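Section 3: Setting up the sheet table at the start of a shift

Right, so you've done the power checks in Section 2 and you've got the Gernska pair awake. I wrote this part after my own first few weeks on the Cumside benches, when I kept ringing across the floor to ask the same daft questions. Before the arms came in, two of us stood at this table passing sheets back and forth all day, and my shoulders knew about it by teatime. Now the arms do the holding and you do the setting out, the watching and the deciding. It's a different sort of tired, I'll give it that!

Read the whole section once before you touch anything, then come back and do it step by step. 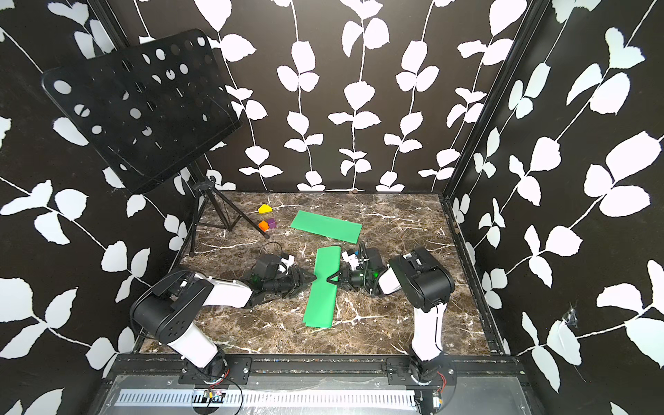
Words by the Cumside bench team, Turton works
Last looked over in July

What you want is one gripper on each long side of the front sheet, both wrist lights green, and the next sheet further back. The stand and the little blocks can stay up at the back, well clear of the lift.

1. Wipe the tabletop with a dry cloth. No spray, please (it creeps under the arm mounts).

2. Put the music stand at the back left and spread its legs fully. Give it a nudge. If it rocks, do the legs again.

3. Set the coloured blocks down near the back. The Tanner software uses them to get its bearings, so don't tidy them away, however much you want to.

4. Lay your first sheet near the front, pointing away from you, and the second behind it. The back one can sit at an angle, the arms don't mind.

5. Step back behind the floor line and press Ready on the tablet.

6. Wait for green on both wrists. Mine usually take a moment longer first thing in the morning.

7. Press Lift. The arms come in from either side and take the far end of the sheet first. Let them get on with it.

CAUTION: Never reach between the arms to straighten a sheet, even if it's only a smidge off. Press Pause, wait for the tablet to say Held, and then go in. I know we all used to just flick it across with a finger. That habit is the hardest one to lose.

Note: if one gripper closes on nothing, Tanner shows code 71. Press Pause, square the sheet up by hand once you see Held, and go again from step 5. Three of those in a row and you stop and fetch the shift lead.

Note: a full run is 900 sheets, and the tablet asks for a cable check at the end of it. Look at the loops over both wrists and make sure they still swing freely.

People ask me whether the job's got duller. A bit, in the quiet stretches. But I get to plan the next run while this one's going, and the old late rota with the 13 changeovers has gone, which suits me down to the ground. If you find a better order for any of these steps, write it in the bench book and we'll try it.

When both lights are steady and the first lift has gone through, carry on to Section 4.

Related sections
Section 2: Power checks and waking the arms
Section 4: Running a batch and pausing safely
Section 5: Tanner codes and what to do about them
Moving from hand passing to the Gernska pair: notes for Turton staff
Bench book: how to suggest a change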